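Brirnis 421 Portable Dehumidifier
Set-Up and Use Guide

Section 3: Placing the Unit and First Use

Read Section 1 (Safety) before you plug in the unit. Keep this guide with the spare filter so that both can be found later.

3.1 Before you start

The unit must stand upright for 7 hours before it is switched on for the first time. Oil inside the compressor can move during shipping and needs time to settle. The same wait applies after you carry the unit up or down stairs, or after it has traveled in a car lying on its side.

Check that the box contains:

- Dehumidifier
- Water tank (fitted in the unit)
- Drain hose with threaded collar
- Air filter (fitted) and one spare
- Four casters in a plastic bag
- Warranty card

If a part is missing, contact Gornivcombe Service using the details on the warranty card. Do not return the unit to the store for a missing caster or hose. These parts are sent by mail.

CAUTION: Do not switch on the unit while the foam block is still under the tank. Slide out the tank and remove the block first.

3.2 Fitting the casters

1. Spread a towel or folded blanket on the floor.
2. Take out the water tank and set it aside.
3. Lay the unit gently on its back on the towel. Do not lay it on its front or on either side.
4. Push one caster into each hole in the base until it clicks. The two casters with brakes go at the front.
5. Stand the unit up and put the tank back in.
6. Start the 7-hour wait from this point, even if the unit had already been standing.

NOTE: The casters can be left off. Without them the unit stands on four rubber feet and runs a little more quietly on a wooden floor.

3.3 Choosing a floor surface

The floor must be level and firm. A unit that leans will shut itself off before the tank is full, and in some cases water will miss the tank and collect in the base.

Hard floors such as stone, ceramic tile and sealed wood are all suitable. On polished stone, lock both brakes, as the unit can creep when the compressor starts. Wipe up any drops when you remove the tank. Water left standing on marble can leave a dull mark, and hard water marks it faster. On thick carpet, put a flat board under the unit so the casters do not sink in.
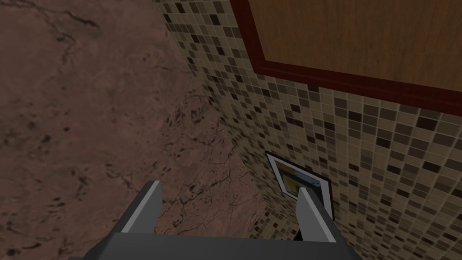
3.4 Clearances

Air enters through the grille at the back and leaves through the louver on top. Both must be kept open.

- Back: 12 inches from any wall or furniture
- Sides: 8 inches
- Top: 20 inches
- Front: enough room to pull the tank straight out

Keep the unit away from radiators and baseboard heaters. Warm air at the grille gives a false humidity reading and the unit will run longer than it needs to. Direct sun on the control panel has the same effect.

Do not place the unit in a closet, under a table, or inside a cabinet, even with the doors open.

CAUTION: Plug the unit directly into a grounded wall outlet. Do not use an extension cord, a power strip or a timer plug.

3.5 Bedrooms and other furnished rooms

In a furnished room, put the unit where air can move past it. A spot near the middle of an open wall is usually better than a corner. Corners collect damp air, but the unit has trouble pulling from the rest of the room when it is boxed in on two sides.

1. Close the windows and the outside doors.
2. Open the doors of any wardrobe that smells musty.
3. Pull furniture a few inches away from outside walls.
4. Set the unit at least three feet from the bed, with the louver facing the center of the room.
5. Leave inside doors open if you want the unit to serve the next room as well. Otherwise close them. 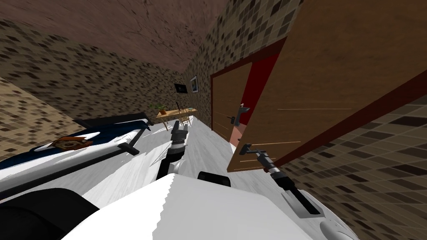
The louver setting makes more difference in a bedroom than the fan speed does. Set the louver to its halfway position for sleeping hours so that dry air passes above the blankets, and change it to Sweep in the daytime. Dry air aimed straight at leaves will curl them, so where a potted plant stands at the end of a table, as the green one does by the wall, turn the unit so that the louver points away from that end. Walls covered in small mosaic tile have a lot of grout, and grout gives up its moisture slowly. Expect the reading in a tiled room to rise again for the first few days after the unit shuts off. Leave it in Auto and let it cycle.

NOTE: Wooden chairs and tables can dry out if the room is kept below 35 percent humidity for long periods. Loose joints are an early sign. Raise the set level if you notice this.

3.6 Switching on

1. Check that the tank is pushed all the way in. The tank light must be off.
2. Plug in the unit. It beeps once and the display shows two dashes.
3. Press Power. The fan starts at once. The compressor starts after a delay of up to three minutes.
4. Press the plus or minus key to choose a humidity level. For living rooms and bedrooms, start at 50 percent. For basements, start at 45 percent.
5. Press Mode to choose Auto, Continuous or Quiet.

Auto runs the compressor until the set level is reached, then stops it. The fan keeps turning at low speed to sample the air.

Continuous ignores the set level. Use it for drying laundry or after a leak, and go back to Auto when the job is done.

Quiet limits the fan to its lowest speed. The unit removes less water in this mode. It is meant for night use.

If you switch off the unit and switch it back on right away, the compressor will wait again. The delay protects the compressor and cannot be turned off.

NOTE: A plastic smell during the first day of use is normal. Open a window for a short time if it bothers you.

3.7 Emptying the tank

The tank holds 3000 milliliters. When it is full, the tank light turns red, the unit beeps ten times and the compressor stops. The fan stops a minute later.

1. Wait for the fan to stop.
2. Grip the tank by the recess at the front and pull it out slowly with both hands.
3. Pour the water into a sink or floor drain.
4. Rinse the tank with plain water if it feels slick.
5. Check that the white float still moves up and down freely.
6. Push the tank back until it clicks. The unit restarts in the mode you last used.

Do not drink the water or give it to animals. Do not use it in a steam iron.

In a very damp room the tank may fill twice in one day during the first week. The rate drops as the walls and furnishings dry.

3.8 Using the drain hose

The hose lets the unit run without the tank being emptied. It works by gravity, so the drain must be lower than the outlet on the back of the unit.

1. Switch off and unplug the unit.
2. Unscrew the cap from the drain outlet and pull out the rubber plug. Store both in the tray behind the filter.
3. Screw the hose collar on by hand. Do not use pliers.
4. Run the hose to the drain with a steady downward slope and no loops.
5. Leave the tank in place. The unit will not run without it.
6. Plug in, switch on, and check for drips at the collar after one hour.

The hose sold with the unit fits the Bednarek wall drain kit without an adapter. For the Skunusby pump, order the narrow collar.

CAUTION: Do not run the hose outdoors in freezing weather. Ice in the hose will send water back into the base.

3.9 Filter reminder

The filter light comes on after 1000 hours of running. Wash the filter in lukewarm water, let it dry fully in the shade and refit it with the tab facing you. Hold the Mode key for five seconds to reset the light. In homes with pets, check the filter every month without waiting for the light.

Go to Section 4 for cleaning and storage. Error codes are listed in Section 5.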